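Household chore automation

Household chore automation is the use of robots to do everyday work in the home, such as washing up, tidying, folding clothes and wiping surfaces. Machines that do one fixed job, like the dishwasher or the floor-cleaning robot, are common. Machines that can move from one chore to another in an ordinary kitchen are still mostly found in laboratories and in computer simulation.

Clearing a sink is a frequently used test chore. Simulated kitchens for this work usually have a sink, a counter and a few plates with food on them.
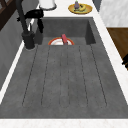
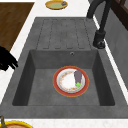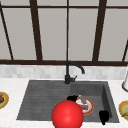 Simulated sink, with a plate in the basin and black gripper parts nearby.

Urszula Rutkowska has objected that a chore done well in simulation says little about a chore done in a house, and that the word "can" is used too freely in reports on the subject. In her view a robot can clear a sink only when it clears a sink it has never met before, with the owner out of the room. Lalit Dhillon accepts the first point but considers the second too strict, as human kitchen staff are also shown where things go on their first day.

Why sinks are difficult

A sink basin is a walled space, and an arm reaching into it has less room to turn than it has over an open table. A gripper that comes in at the wrong angle may touch the wall or the faucet before it reaches the object. Plates are awkward for two-fingered grippers. They are wide and flat, and the best place to hold them is the rim, which may be close to the side of the basin.

Food adds a further problem. A piece of food left on a plate can slide when the plate is tilted, so the usual order is to take the food off first and then lift the plate. Soft food can be crushed by a grip that would suit a cup. Real sinks also hold water, foam and grease, all of which are hard to simulate and are often left out.

Simulation and real kitchens

Training in simulation is cheap. An arm can drop the same plate many times without breaking it, and the kitchen can be put back to its starting state at once. The drawback is that friction, weight and lighting never match a real room exactly. A program that works on screen often has to be adjusted before it works on a physical arm, and sometimes it does not carry over at all.

The Skirnema kitchen trials compared the two directly. Two arms were given 17 tidying jobs, first in simulation and then in a fitted kitchen at Lougher. Jobs on the open counter carried over best. Those in the sink carried over worst, and two were dropped from the real kitchen after repeated contact with the faucet. The report, by Barbara Baran and Zofia Mazurek, was issued on 18 May 2020.

Shop-floor work

Factories and warehouses have used robot arms for much longer than homes. The parts arrive in known positions, people can be kept out of the way, and the same motion is repeated all day. Chores on the shop floor that look more like housework, such as sorting mixed bins or wiping down a bench, are still largely done by hand. The Droneck packing plant tried an arm for bin sorting and went back to manual sorting in July of the same year, keeping the arm for stacking trays.

Present state

Single chores can be done by machine under set conditions, usually more slowly than by a person. A general household robot that can be left alone with a full sink is not in ordinary use. Cost, speed and safety around children and pets are the reasons most often given.

See also: Dishwasher; Robot gripper; Nulley benchmark

Contact the editors | Copyright and reuse | Back to top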